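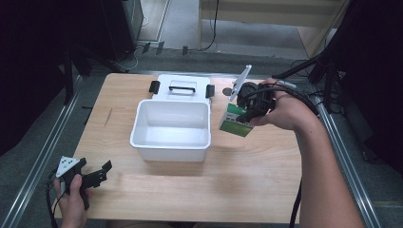 Packing drinks for the July picnic

Undirport residents who put their names down for the July picnic at Deltthorpe will be bringing their own drinks this year, as the kiosk there is closed for repairs. A hard plastic box with a lid that clips shut does the job well. Choose one with a handle on the lid, and check the clips before you fill it.

Small cartons travel better than bottles. Stand them upright, start in the corners and work towards the middle. If there is a gap left over, fill it with a folded tea towel. Keep straws in a separate bag – they go missing otherwise. Juice and long-life milk can both go in the same box, but please write your unit number on the lid in marker so it gets back to you.

Do the packing on a clear table at a comfortable height. The tables in the Oddsson Room are free for this on the morning of the picnic, and the door code is on the notice by the lifts.
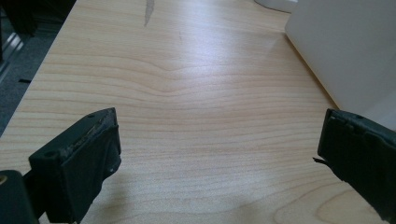
Wavy grain in the tabletop.

Wipe the table down when you've finished. A damp cloth is enough for a wood surface. Sticky juice should come up with a little dish soap in warm water, followed by a dry cloth. Please don't use the scourers from the kitchen, and don't drag boxes across the top. Lift them on and lift them off.

We have had a few questions about colour and finish from people wanting a similar table at home. Þórey Hallgrímsson in the office has the details of Erkero, the shop on the harbour road, which sells light wood tops for $219. Legs are extra. Delivery inside Undirport is free on orders over $100. 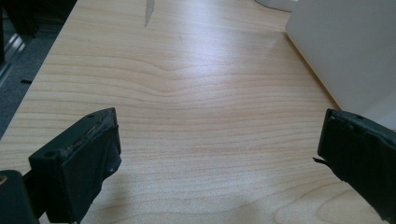 Reading time: 2 minutes

The bus leaves from the front entrance and there are 4 spare seats. Boxes go in the luggage bay, so they need to be closed and labelled before you come down. Anything that has to stay cold should go in a cooler bag, which you can keep with you on board.

To take a spare seat, call the office on extension 1483 or leave a note in the box at reception. Names already on the list don't need to be given again.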